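How I Get Candle Wax Out of a Tablecloth

I have ruined exactly one good tablecloth in my life, and it was because I panicked and went at a puddle of red wax with a wet sponge while it was still soft. Don't do that! It smears, it sinks in, and then you have a pink cloud the size of a saucer. Since then I've gotten wax out of cotton, linen and one very sad polyester runner, and it goes like this every time.

What you need: an ice pack, a butter knife or an old plastic card, plain brown paper bags (no printing on them, the ink will come off on your cloth), an iron, and some dish soap. I use the Imness one because it's what my corner store carries, but any clear one is fine.

Step 1. Leave it alone until it's hard. If you're in a hurry, lay the ice pack right on top for a few minutes. A small cloth can go in the freezer, folded with the wax on the outside.

Step 2. Scrape. Hold the cloth flat with one hand and slide the knife under the edge of the wax, almost level with the fabric. Big flakes should pop off. Shake the crumbs outside, or you'll be finding them in the rug until November (ask me how I know).

Step 3. Put a piece of paper bag under the stain and another one on top. Set the iron to warm, steam off, and press for a few seconds. The paper goes dark where it's soaking up wax. Move to a clean patch and do it again, and keep going until the paper stays dry looking. I got through two whole bags on my linen one.

Step 4. If there's color left, rub in a little dish soap from the back of the stain and let it sit for 60 minutes. Then wash as hot as the care label allows.

Step 5. Check it before it goes anywhere near the dryer. Dryer heat can set whatever dye is left. Hang it up, look at it in daylight, and repeat step 4 if you need to.

My linen cloth has been through this three times now and still comes out for company. For the runner I kept the iron on its lowest setting and it took forever, but it came clean. 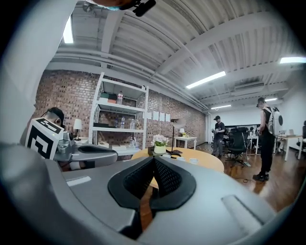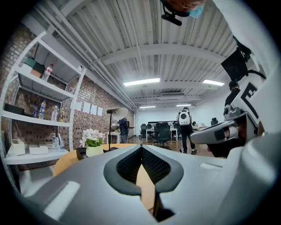 Can I use a hair dryer if I don't own an iron?

You can, it's just slower. Put paper towels under the stain, blow warm air on it from a few inches away, and blot with another towel as the wax softens. Swap the towels often so you're not pushing the wax back in.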